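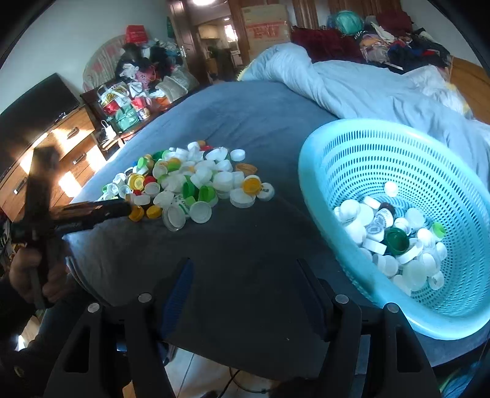 Plastic bottle caps heaped on a bed, beside a turquoise basket.

Alfie Ashworth began saving bottle caps when he was 10, in a cookie tin his grandmother gave him. He is 71 now, and the tin has been replaced by 26 storage tubs along one wall of his garage in Parsons. He does not sell them or trade them. He likes to sort them.

"I did it with buttons first," he says. "Caps are easier to get."

Household collecting of this kind rarely makes it into books about collecting. Stamps and coins have dealers, catalogs and price guides. Caps, twist ties, bread tags and jar lids have none of that, and the people who keep them tend to do it quietly, in closets and spare rooms. Many start with a practical purpose. A child needs counters for a math lesson, or a school asks for a bag of lids for an art project, and the saving goes on after the project is done.

Ashworth sorts by color, then by thread. Soda caps changed when bottle necks got shorter, and he keeps the tall ones and the short ones apart. Milk caps have their own tub. So do the caps from Drurnetti, a bottler two counties over that closed years ago and used a shade of orange he has not seen since.

Washing takes longer than sorting. He soaks new caps overnight in warm water with dish soap, rinses them in a colander and spreads them on old towels. Anything that held cooking oil gets a second soak. Caps put away damp will smell by the end of the week, and one bad handful can spoil a tub.

Some collections end up as something else. In Hodar, a row of garden fences carries flowers made from lids screwed to the boards. The neighbors who made them gave up on glue after the first winter – it let go in the cold – and switched to short screws with washers.

Ashworth has given away two tubs in his life, both to a school in Savent that wanted a mural. He drove over in May to see it finished. The sky took most of his blues, and he has been slow to build them back up.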